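Teaching Household Tasks with a Hand-Held Gripper

Student project report, Department of Mechanical and Control Engineering
Project group: Pidby
Supervisor: Brenda Fairclough

1. Introduction

The purpose of this project was to examine whether a simple household task could be taught to a robot arm by means of a hand-held gripper. In the usual laboratory arrangement the operator drives the arm by remote control, watching it from a short distance and moving a pair of handles. This method gives good records of the joint positions, but it is slow, and new operators tire quickly. The hand-held gripper allows the operator to carry out the task directly, in any room, without the arm being present. The recordings are afterwards used to train the arm.

The task selected was the picking up of small household articles from a shelf or table and the placing of each article in a tray. It was chosen in agreement with the supervisor and is the same task that was used by the previous year's group, whose remote control recordings were made available to us.

2. Equipment

The gripper used was the Cludeck, which has two soft finger pads, a trigger and a wide-angle camera. The outer shell is printed plastic. The pads are ribbed on the inside so that smooth articles do not slip. Recordings were stored and sorted using the Ondholm software already installed on the laboratory computers, and no changes were made to that software.

The remote control recordings had been made with the laboratory's own arm and a pair of handles fixed to the bench. The arm was fitted with finger pads of the same pattern, so that an article held by the gripper would be held in a similar manner by the arm.

3. Recording procedure

Each recording covers one attempt at the task. The operator stands with the gripper at rest, starts the recording, approaches the article, closes the pads, lifts, carries and releases. Operators were asked to move at an even pace and to avoid turning the wrist sharply, as sudden turns blur the view and make it difficult for the software to follow the position of the gripper.

The software finds the position of the gripper from fixed features of the room. Plain walls are of little help in this respect. Ceiling fittings, shelving and changes of surface are more useful, and rooms were chosen with this in mind.
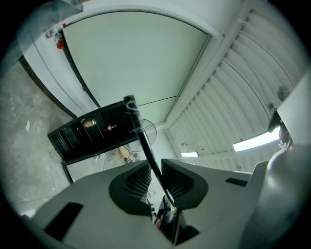 Figure 1. View from the gripper camera, with the finger pads in the foreground and the ribbed ceiling and lit tubes behind.

Bright lamps caused some difficulty. When the gripper was tilted upwards, the camera adjusted itself to the light and the pads became dark in the recording for a short time. Operators were therefore instructed to keep the gripper close to level during the approach. Upward views were kept in the set where the position could still be followed, and were removed where it could not.

Five operators took part. Each was given a practice period of 14 minutes before any recording was kept. Sessions were held in the afternoon, with one additional session on a Sunday when the building was quiet.

4. Results

A total of 300 recordings were made with the hand-held gripper. Of these, 141 were accepted for training. The most common cause of rejection was loss of position, followed by attempts in which the article was dropped or was released outside the tray. A small number were rejected owing to operator error, chiefly starting the recording too late.

The arm trained on the accepted recordings was able to complete the task with boxes and tins, and was less dependable with soft packets. It frequently closed the pads too early when approaching a packet from the side. The same fault was observed in the arm trained on remote control recordings, although in that case it occurred mainly with the tallest articles.

All operators reported that the hand-held gripper was easier to learn than the handles. Two operators found it heavy towards the end of a session. One operator, who is left-handed, noted that the trigger was awkward to reach, and this should be considered in any later design.

5. Discussion

The proportion of rejected recordings was higher than the group had expected. Much of the loss occurred in the early sessions, before the instruction on tilting had been issued. It would have been preferable to check the recordings at the end of each session, and the group recommends that this be done in future.

The comparison with remote control is limited. The earlier recordings were made by different operators and in one room only, whereas ours were made in several. A fair comparison would require both methods to be used by the same persons under the same conditions.

6. Further work

The Grønli laboratory has agreed to lend a second arm from November. The next group will be able to use it to repeat the trials with soft packets, and to test a lighter shell with the trigger placed on either side. Copies of the accepted recordings and the operator instructions have been lodged with the supervisor.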